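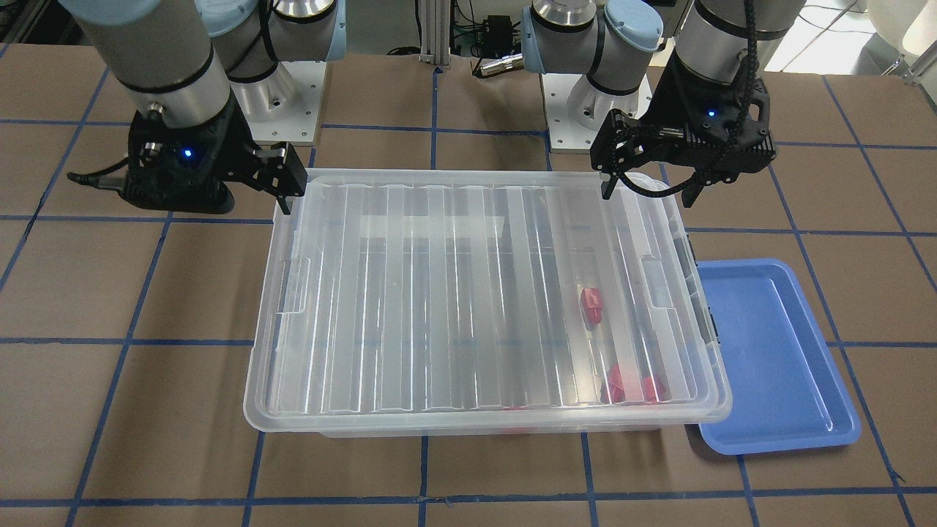 Can a two-armed machine put the toys away for me yet?

Under a patient eye, and with the right bin, it can manage a fair amount of the job. It still can't be left alone with a messy room, and we wouldn't sell it to anybody who hoped to do that.

Nekwood Two-Arm Tidy Bench
Sold and supported by Prornen, Sedgwick workshop
Item 937
Availability: built to order

About this bench

We get letters and calls every week from people who have seen a video of a robot folding shirts and would like to know when they can have one at home. We love those calls, and we try to answer them the way we'd answer a neighbor. The Nekwood bench is a pair of arms on a table, with a gripper on each arm, and it's meant for people who want to find out for themselves which chores a machine can handle today. Our buyers tend to be small repair shops, packing rooms, community colleges, and a handful of very determined parents with a spare room.

It comes down to this: the bench is good at short jobs that happen in one spot, with things it has met before. Picking up a block and dropping it in a bin is a short job. Tidying a playroom is a hundred short jobs strung together, with a good deal of deciding in between (is that a toy or is it trash? does the sock go with the toys?), and the deciding is where it gets lost.

What it does well right now

Blocks, small boxes, rolled towels, capped bottles and most hand tools with a decent handle. Sorting by color works nicely in steady light. It will also carry a light bin between its two grippers, one hand at each end, once it has been taught that particular bin. We say "that particular bin" on purpose. Change to one with a wider rim and you'll be teaching again, though the second lesson always goes faster than the first.

In our own trials at Sedgwick last February we ran the block-and-bin job 244 times across a range of bins. We stopped it by hand on 19 of those runs, mostly for a bad grip on the rim, and I would rather you heard that figure from us than found it out on your first morning.

What it does badly

Anything floppy, unless it starts out neatly rolled. Anything wet. Lids that need a push and a twist together. Plastic bags, which defeat it completely. It can't go up a stair or across a room, as it is bolted to its table, and a surprising number of people ask.

And then there is clear plastic, which deserves a section of its own!

A word on clear bins

Everybody owns clear storage bins, and everybody wants the robot to use them, and we do understand. You can see what's in them, they stack, they're cheap. But a camera has a hard time with them. It sees the wall, and it sees whatever is behind the wall, and it sees a bright streak of light where the plastic bends, and it has to work out which of those things is solid enough to take hold of. Ribbed sides make it harder again, with all those upright lines that look so much like edges.

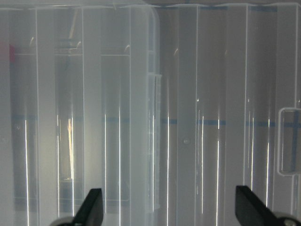
Bayu Setiawan, who looks after our training days, has spent more hours on this than the rest of us put together, and his advice is worth passing along. Start with a solid-colored bin for your first week. When you do move to clear ones, soften your lighting, and give the arms plenty of practice with the bin turned a little one way and then the other. Keep the latches in the same state each time, all open or all shut. If you use tape lines on your table (plenty of our customers do, and they're handy for putting things back where they started), remember that the lines will show through the plastic, so include them in your practice runs from the beginning and don't peel them up halfway through.

Bayu also likes to point out that people have trouble with clear plastic too. Anyone who has walked into a patio door will be inclined to forgive the machine.

Is it ready for a shop floor?

For a bench-top job that repeats all day, we think it's worth a trial, provided there is a person close by who can step in. It is slower than a person. A good packer will outpace it easily, and will notice a cracked part besides. Where our shop customers seem happiest is with the dull fetching work at the edge of a job, such as emptying a parts tray into a bin while the person at the next bench does the skilled bit.

For the home, I'd wait, unless the learning itself is what you're after. If it is, you'll have a lovely time.

What you get

2 arms, each with base plate and fitted gripper
Table mounting hardware
Overhead camera and post
Wrist cameras, one per arm
Jurau control software, with updates
Stop button on a long cord
Practice set: blocks, one shallow tray, one solid-colored bin
Printed setup guide

The table isn't included. Any heavy, level one will do, and we're glad to look at a photo of yours before you order.

Setup and training

Allow a full day for unpacking and setup with a helper, and please do find a helper, as the arms are awkward to lift alone. Training days are held at the Sedgwick workshop every Thursday, starting at 9 a.m., and one place is included with each bench. Bring the bin you really plan to use, and a few of the things that normally live in it.

Returns

Benches may be returned in the original crates if they don't suit. Call us first, though. Quite often the trouble is a lamp in the wrong place, and we can sort that out over the phone.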